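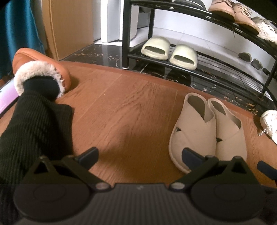

Can a Machine Tidy the Shoes? Household Chores and Two-Finger Grippers

Project report, Introduction to Automation
Chae-won Song
Tanside College, Tarnport

Summary

This project looked at one household chore, putting shoes and slippers in order at the front door, and asked whether a machine with a simple two-finger gripper could do it today. I split the chore into small steps, did the steps by hand with a gripper tool, and then ran some of them on the Ralby arm in the college lab. The short answer is that a machine can do parts of the job under good conditions. It can't yet do the job the way a person does it on the way in from work.

Why shoes

Most reports I read for this course were about folding laundry or loading dishwashers. Those are hard for well-known reasons. Cloth has no fixed shape, and dishes break. I wanted a chore that looks easy. Shoes mostly keep their shape, they don't break when dropped, and they usually end up near the same place every day. If a robot is going to be useful at home, this seems like a fair early test.

The goal was also easy to state: each pair together, toes the same way, on the rack or in a row next to it. A small child can do this if asked enough times.

Method

The hand work was done in a home entryway with a wood-grain floor, glossy dark tile and a black metal rack. I used a hand-held gripper with two fingers and rubber pads. The person holding it supplies the eyes, the arm and the judgment, so the tool tests only one question, which is whether two fingers are enough to hold and move the thing.

The lab work used the Ralby arm bolted to a bench, with a camera above it and the Surdu planning software. The lab footwear was a mix of slippers, sandals and sneakers brought in by the class. Between the hand tool and the arm I logged 232 attempts. An attempt meant one try at one step: pick up, turn over, line up or place on a shelf. I counted it as a success only if the item ended where it was supposed to be without a second try.

What worked

Lining up was the easiest step. Soft slippers on a flat floor can be pushed from both sides until they sit together. The fingers don't have to lift anything. A pair squeezed gently between the pads also straightens itself a little, so a poor starting angle is often corrected for free. On the bench, the arm could do this almost as well as I could, though much slower.

Picking up molded slides was also reliable, as long as the fingers closed across the middle of the sole. The thick sole gives the pads something firm to press on.

What did not work

Fluffy linings caused trouble. The fur on a lined slipper hides the edge of the opening, and the camera above the bench often placed that edge too high, so the fingers closed on fur and slid off.

Chunky clogs lying with the sole up were worse. To turn one over, a person hooks a finger under the strap and rolls the wrist. Two stiff fingers can grip the sole from the sides, but then the shoe has to be rotated in the air with enough room around it, and near a rack or a wall there often isn't room. Anything hanging from a shoe, such as a bead chain or a strand of pearls, can get under a pad and spoil the grip.

The shelf itself was a problem I hadn't planned for. The rack shelves are rods with gaps between them, and a narrow heel can drop into a gap. I now place shoes across the rods without thinking. The arm had to be told.

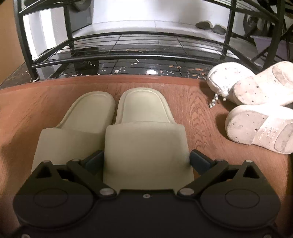

Results

Of the 232 attempts, 42 ended with the item dropped. Most of the drops were in the turning step. Lining up produced very few, mainly for the reason given earlier, that nothing leaves the floor.

I did not compare the hand tool and the arm number by number. The tool was used on the household footwear and the arm on the lab footwear, so the comparison would not be fair. In general, when I could do a step easily with the tool, the arm could usually do it after some adjustment. When I struggled with the tool, the arm failed.

Discussion

For the easy steps, the gripper was not the limit. It was knowing which shoe belongs with which. Two cream slippers of different kinds can look like a pair to the software, and a pair with one shoe upside down can look like two strangers. Surdu matched pairs by color and outline, which broke down as soon as one shoe showed its sole.

Speed matters too. A person tidies an entryway in the time it takes to hang up a coat. The arm took longer than that to decide on a single slipper. For a shop or a hotel with rows of identical slippers, slow but steady might be acceptable, and I think that is where this chore will be automated first.

Limits of the project

There was only one entryway, and I did all of the hand work myself. I got better at it during June, so the later attempts are probably kinder to the gripper than the early ones. I didn't test boots or anything with wet soles.

Next steps

I would like to try a softer pad for the fur-lined slippers and a rack with solid shelves. The turning step needs its own project, possibly with a second arm.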